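Groundwater Notes from the Schwaiger Slope
Thursday, April 18, 2019

Readers of this journal will recall that the spring below the Schwaiger farm began running warmer in November. The present entry concerns the readings taken there over the winter.

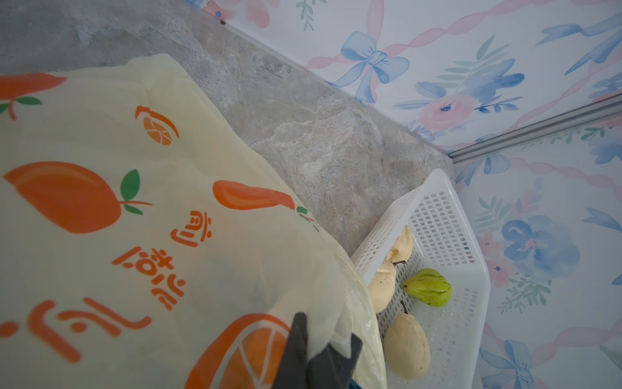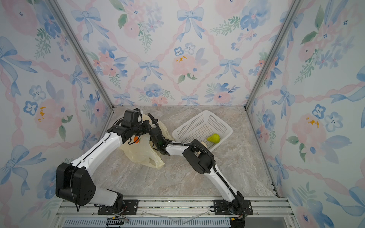 The temperature rose by almost 8 degrees in 14 weeks and has since held steady. Flow did not change. Gas samples were collected at 13 points between the spring and the Zendby quarry, and none differed from the earlier set.

It is my view that the warming reflects a shift in deep circulation along the old fault. I find no grounds at present for linking it to the small earthquakes felt in Rullo. Should the flow or the gas readings change, a further entry will be posted.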